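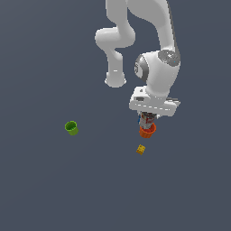 What happens at a robot open day

Many places that build or study robots hold an open day once a year, often in March. Visitors walk through the rooms, watch the machines and ask questions. This page follows one such visit, to the robot lab at Tostora, so that you know what you are looking at if you go to one yourself. Words in CAPITALS are explained in the list at the end.

Start at the screen

The first stop at Tostora has no real robot in it. Visitors sit in front of a large screen that shows a SIMULATION. A simulation is a copy of something, made by a computer. The robot arm in it is drawn by the computer, and so are the things it handles: small cups, a labeled can or tube, a toy-like block with studs. The floor is plain gray. Drawing a detailed room would take extra computer time and would not help the arm do its work.

The program that runs the simulation is called Rernel. It does two jobs. The first is to work out where everything should be: if the arm moves left, what does it bump into? If the fingers let go of a cup, how does it fall? The second job is to draw the result so that people can see it. The first job is much harder than the second.

Slamet Manurung runs this stop. He begins every session the same way, by asking the group what could go wrong if a robot tried to pick up a cup. Usual answers are that it misses, drops it, knocks it over or squeezes it too hard. All of these are correct. In a simulation the cup can be dropped 1,000 times and there is nothing to sweep up.

The parts of an arm

A robot arm is made of stiff pieces called LINKS. The places where links meet and turn are called JOINTS. Your own arm works in a similar way. The bone between your shoulder and your elbow is like a link, and your elbow is like a joint.

There is a motor for each joint. The motor can turn the joint a little or a lot, quickly or slowly. A sensor beside the motor measures how far the joint has turned. The computer reads all of these measurements and uses them to work out where the end of the arm is.

At the end of the arm is the GRIPPER. The type used at Tostora has 2 fingers. They slide toward each other to hold an object and slide apart to release it. Two fingers are enough for cups, blocks and cans. They are not much use for tying a shoelace.

How the arm picks something up

Picking up a cup takes you less than a second and very little thought. For the arm, it is a list of separate steps:

1. Find the cup and work out its position.
2. Move the gripper until it is above the cup.
3. Turn the wrist so that the fingers fit on each side.
4. Move down.
5. Close the fingers until they press on the cup.
6. Move up.

If step 1 is wrong by the width of a finger, step 5 will fail. The fingers may close on empty air, or push the cup away. The arm does not notice this by itself. It has to be programmed to check.

Stacking is harder again. To put a can into a cup, the bottom of the can must line up with the opening of the cup. If it is too far to one side, it catches on the rim. The robot must also keep track of which object is on top and which is below. When a visitor asks for the green cup, the robot has to choose that cup and leave the others alone.

How the arm learns

Some robots are given every movement by a programmer. Others practice. The arm in Rernel practices. It tries a movement, and the program gives it a score. A good grasp scores high and a dropped object scores low. The arm then changes its movement slightly and tries again.

At the open day, a counter beside the screen shows how the practice is going. On the afternoon of our visit it said that the arm had made 164 tries at a new stacking task and that 57 of them had succeeded. That is a little more than one in three. Slamet Manurung told the group that this was normal for a task on its first day. The simulation can be left running overnight with the picture switched off, and it then runs much faster.

Before each try, the program moves the objects to new places. A block may be straight one time and tilted the next. If everything always stood in the same spot, the arm would learn that spot and nothing else.

From the screen to the real arm

The second stop is behind a clear safety wall. A real arm, called Tamard, stands there on a heavy table. The movements learned in the simulation are copied to it.

They do not always work. Real cups can be slippery. Real motors are a tiny bit late. Light from a window can confuse a camera. Engineers call this difference the REALITY GAP, and much of the work in the lab is about making it smaller. One method is to make the simulation less perfect on purpose – a slightly heavier cup, a slightly slower motor – so that the arm gets used to small surprises.

Visitors can press a button to start Tamard. There is also a large red button, which stops it at once. Every real robot arm in the lab has one. The guide shows the group where it is before anything moves.

The last stop, Ngui, is a table where you can try the job yourself. You hold a pair of long tongs, close one eye and try to stack plastic cups. With one eye closed it is harder to judge distance. Most people knock over the first cup.

Things to ask on a visit

How does the robot know where the object is?
What happens if it drops something?
Which objects are the hardest to hold?
How long did it practice?
Who decides what it should learn next?

Word list

GRIPPER: the part at the end of a robot arm that holds things.
JOINT: a place where two links meet and can turn.
LINK: a stiff piece of a robot arm.
REALITY GAP: the difference between how things behave in a simulation and how they behave in the real world.
SIMULATION: a copy of something, made by a computer, that can be used for testing or practice.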